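Kerkmont Owners' Forum > Help > Cooling and heating

Heater blows cold at idle, warm when driving. Where to begin?

Posted by greyestate, 22 March 2021

Good evening to all. I have an older Kerkmont estate with the 1.8 petrol engine, which I bought in September. The car has 80 thousand miles and I am very content with it, but the heater gives me trouble. When I drive on the main road the air is nicely warm. When I stop at the traffic lights, after one or two minutes it becomes cold. As soon as I drive again at 50 mph, the warmth returns.

The temperature needle stays in the middle all the time. I have looked at the expansion tank and the level was under the lower line, so I filled it with the correct coolant. This helped for one week only. I do not see any water under the car in the morning.

A garage in Plusbridge wants 422 pounds to change the heater matrix, which they say is blocked. Before I pay this, I would like to know if there is something I can check by myself. I have normal tools and a place to work under a roof.
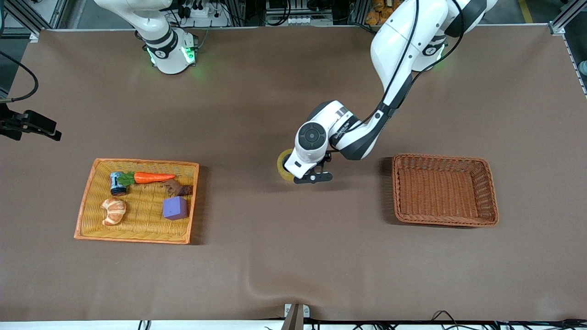 oldkang71
Moderator, Cooling and heating section

Please do not pay for the matrix yet. A blocked matrix normally gives poor heat at all speeds. Yours is good when the engine turns faster, and you also had to add coolant, so I would look first for air in the system.

With the engine fully cold, park the car with the nose a little uphill and open the cap of the expansion tank. Put the heater on the hottest position. There is a small bleed screw on the upper heater hose, close to the bulkhead. Open it two turns and fill the tank slowly until coolant comes from the screw without bubbles. Then close the screw, gently, as it is plastic and it breaks easily (I have broken one). Put the cap back, run the engine until the fan has started two times, and let everything become cold again before you open the cap to check the level.

If the level goes down again in the next days, the coolant is going somewhere. Look under the carpet on the passenger side, and at the water pump, where a small leak leaves a dry white line. If you find nothing, ask for a pressure test of the system.

penitz_diesel

Thermostat. Mine did the same, changed it, all good now. Cheap part.

marshlane

I do not agree about the thermostat, with respect. If it stays open, the needle is usually low on the main road, and the heater is then worse there and not better. The needle of greyestate is in the middle.

I would add the water pump to the list. On my own car the blades of the pump were worn, and at idle it could not push enough water through the heater. I bled the system three times before I understood it. But bleeding costs nothing, so do this first, and write here what the level does afterwards.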